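# Build the room before you build the arm

I have been a member of the Dundeck workshop for 12 years, and in that time I have watched a lot of people buy a robot arm before they had anything for it to do. I was one of them. My opinion now is that a home builder should spend the first few months in simulation, and that shared workshops should stop treating this as the boring option.

The usual objection is that a simulator teaches you about the simulator. Dagný Brynjólfsdóttir, who has the bench next to mine, holds this view and has held it since August. She points out that friction is wrong, cables don't exist, and nothing ever comes loose. She is right on all three. Her own arm, the one she calls Anov, is on its second set of wrist bearings, and she says she learned more from the first set failing than from any software.

I don't doubt it. But bearings cost money, and most of the mistakes I made this fall had nothing to do with bearings. They were mistakes in deciding what the job was. I had a gripper with two fingers and a vague wish to clear a table. I did not know which things, from which side, or in what order. Those questions can be settled without a single bolt.

My project is called Erneo, and it is a small one. I put a table in a room, put a couple of ordinary things on it, and work on the approach. I try to keep the objects different from each other. A round mesh cup and a loaf of bread ask for very different grips, and a marker leaning in the cup is a third problem again.

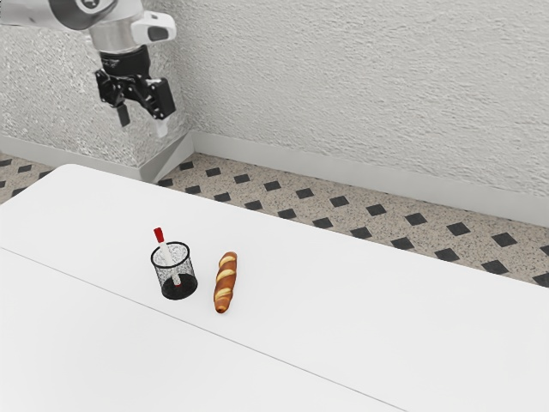 *Erneo, simulated: gripper open, with the pen holder and the small baguette on the table.*

A setup like this can be reset in a moment. I ran 300 attempts on the bread in one weekend – a real loaf would have been crumbs by lunchtime. Of those, 40 went wrong in the same way, with one finger coming down on top of the crust. I moved the approach angle and started over. On a real bench I would have blamed the motor.

Where I agree with Dagný is that you can stay in there too long. Kárason, our parts supplier, has had my order for a real gripper on hold for 18 weeks because I keep finding one more thing to try first. That is my fault and I plan to fix it in the new year.

What I would like from the workshop is modest. We have shelf space for half-built arms that have not moved in years. Give one shelf to a decent computer, and let new members use it before they order parts. Some will decide they don't want an arm, and that will save them a good deal of money.

16 December 2018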